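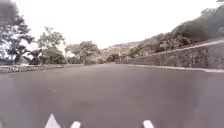 Slide 1. Approach to the bend, retaining wall on the right.

Home | Talks | Notes | Contact
Print this page | E-mail this page

Retaining walls on the Kuvoddale road — speaker notes, Jacobus Steyn

Start with the wall and leave the road until later. Irregular stone, grey and brown, rough masonry pattern. Ask the room to look at the capping strip: it is paler than the stone and rises to the right with the wall. The wall is low at the far end and gains height towards us.

Point out the kerb. Light grey concrete, low, at the foot of the wall. On the Clostosgate section the kerb is inspected with the wall and entered on the same sheet. Sheet 764 is the one to hand round.

Slope above. Steep, dense bushes and small trees. Roots are a matter for the wall inspector where they reach the capping. Say that a photograph taken from the carriageway does not show the back of the wall, and that drainage has to be checked on foot.

Left side. Low border of stones and gravel, light and dark mixed. Loose material on the Drodora road was swept back every 200 metres of working length. Do not spend long on this.

Markings. White, one triangular tip and two short dashes, all close to us. Bright against the asphalt. Surface beyond is plain with faint blotches. Tone alone is not a defect code.

Survey method, if time allows. Stations at 300 metre spacing, numbered from the Clostosgate end. Wall height is taken at each station from the top of the kerb to the underside of the capping.

Questions — keep the Pace drawings open for these. Reference 3002 has the wall sections.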